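Nellinier 200 or keep the old Levley? (autofocus, mostly)

Forum: Phone and Compact Cameras

dunmarsh
August 2025
My Levley is getting slow to focus indoors and I'm thinking of moving to the Nellinier 200. I take photos of the kids, the dog and things I'm selling, nearly all of it in poor light. Has anyone used both? The shop in Tillbridge only had a locked display model, so I couldn't try it properly.

pallet_fork
Had the Nellinier since January. Focus is quick in daylight and fine under a decent lamp. In a dim room it still hunts on plain surfaces, same as the Levley did. I wouldn't pay full price for that alone.

kestrel9
Disagree with the above. Mine locks on well in the evening. Did you turn off scene detection? It's on by default and it slows everything down. Settings, Camera, second page.

pallet_fork
Turned it off the first week. It helps with faces. It doesn't help with a white wall or anything pale and smooth.

oldreel
For selling photos I'd worry more about exposure than focus. Put something pale on a dark background and most phones will blow out the highlights. Tap on the pale part and drag the slider down a bit before you shoot.

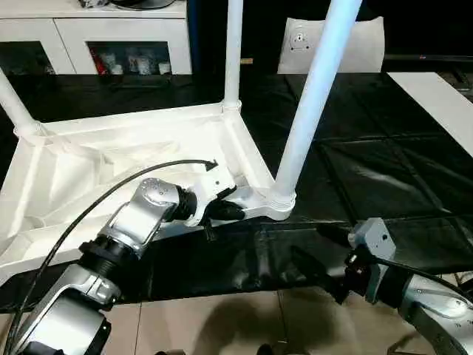
Do that and you keep the edges, whichever phone you end up with. I do it on a Greco that cost me very little and the buyers have never complained.

dunmarsh
Thanks, I didn't know you could drag it down. Does the Levley have the slider?

oldreel
Yes, but only after you hold your finger on the spot. A quick tap won't bring it up.

kestrel9
The Greco is a poor comparison. It smears fine detail to hide the noise. Look at fabric or hair at full size and you'll see it.

oldreel
I don't look at hair at full size. I sell furniture.

mothlight
Check the Levley lens for grease before you buy anything. Mine went slow in the same way and a wipe with a glasses cloth sorted most of it. Also take the case off, as some of them sit over the focus sensor.

dunmarsh
Case was covering the edge of it. Focus is better now, still not great in the kitchen. I'll leave it for the moment and look again if the Nellinier drops in price.

pallet_fork
Sensible. If you want to try one first, the other shop in Tillbridge, by the bus station, has them unlocked.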